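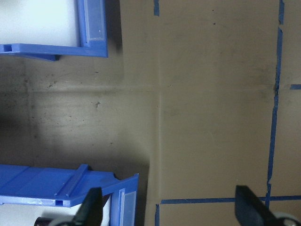
Foro Taller y Orden > Organización > Papel kraft, cinta azul y cubetas: ¿cómo lo hacéis vosotros?

tornillo_suelto
Buenas a todos. Después de meses con las piezas pequeñas repartidas por media mesa me he puesto serio y he pasado a cubetas azules de plástico, de esas abiertas con portaetiquetas delante, y a forrar el tablero con papel kraft. Encima marco zonas con cinta de pintor azul. Mi duda es con la cinta: no hay manera de que me quede recta, hace ondas, y en cuanto tiro un poco de más se me rompe y queda un hueco. ¿Usáis regla, cuerda, nada? Las cubetas son unas Golerthorpe, compré 11 de golpe y ahora no sé ni dónde ponerlas, jeje.

lamarisabel64
¡Bienvenido al club de la cinta torcida! Yo marco primero con lápiz y luego pego a tramos cortos, apretando con el dedo según avanzo. Si estiras el rollo entero de punta a punta se te va a ondular siempre, da igual la marca. Y con las cubetas, al fondo de la mesa, una al lado de la otra, y toda la parte de delante libre para trabajar.

Garlopín
Pues yo discrepo con lo del fondo. Las tuve así una temporada y me pasaba el día estirando el brazo. A la izquierda, pegadas al canto, y el kraft fuera, que coge manchas enseguida y a la semana parece un mantel de merendero. Una plancha de goma y listo.

lamarisabel64
Garlopín, es que las manchas son la gracia del kraft, se cambia y ya está. Yo compro el rollo en Disness y me dura casi un año. La goma me la cargué con un cúter el primer mes...

tornillo_suelto
Me quedo con el kraft de momento, que la goma cuesta lo suyo. Lo que sí he hecho es cuadricular la mesa entera, de lado a lado, y las cubetas las he llevado al fondo, juntas. En la izquierda, cilindros oscuros y nada más. La derecha es la del revoltijo de colores, ahí va todo lo que todavía no tiene sitio (ya, ya lo sé).
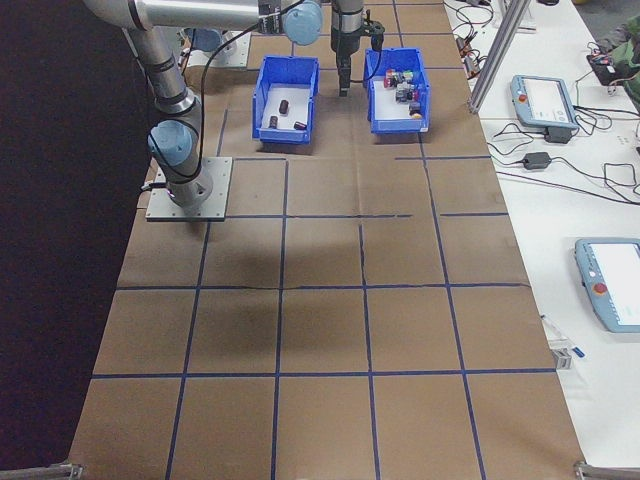
chispa_y_cobre
¿La cinta de pintor deja pegamento en el papel si la dejas puesta mucho tiempo?

lamarisabel64
En el kraft da un poco igual, porque cuando quieres quitarla se trae el papel detrás. Lo que hago es cambiar papel y cinta a la vez. Sobre madera sin forrar sí que la quitaría pronto.

Garlopín
Una cosa, tornillo: separar los cilindros me parece estupendo, pero una cubeta de revoltijo es un cajón desastre con otro nombre. Yo tenía una igual y en octubre la vacié: 443 cositas. Las conté por cabezonería, sí. La mitad a la basura.

tornillo_suelto
¡Jajaja, 443! Me has dejado preocupado. Lo mío es menos, creo. La idea es ir sacando cosas por la tarde, un ratito, y repartirlas por los cuadros de la mesa según lo que sean.

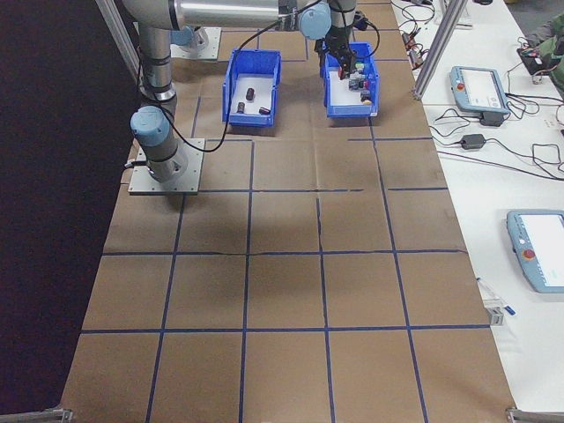
Y cuando un cuadro se llene, le asigno cubeta propia con su etiqueta y a otra cosa. Para las etiquetas estoy entre escribirlas a mano o pillar las de Filali, que vienen ya cortadas en hojas de 64, aunque no tengo claro que entren en el portaetiquetas.

chispa_y_cobre
A mano, hombre. Con un rotulador gordo y cartulina. Las de Filali las probé en unas cubetas Stisis y bailaban dentro, acabé poniendo un trocito de cartón detrás.

Garlopín
A mano también, y por una vez estoy de acuerdo con todo el mundo. Pero sigo diciendo que la cuadrícula sobra. Con 2 líneas separas lo pendiente de lo hecho y no gastas un rollo de cinta.

lamarisabel64
Depende de cuántos tipos de pieza tengas, digo yo. A mí con dos líneas se me mezclaría todo otra vez. Tornillo, pega la cinta a tramos y ya contarás qué tal queda.

tornillo_suelto
Hecho, mañana compro otro rollo y repito las que peor me han quedado. ¡Gracias a los tres!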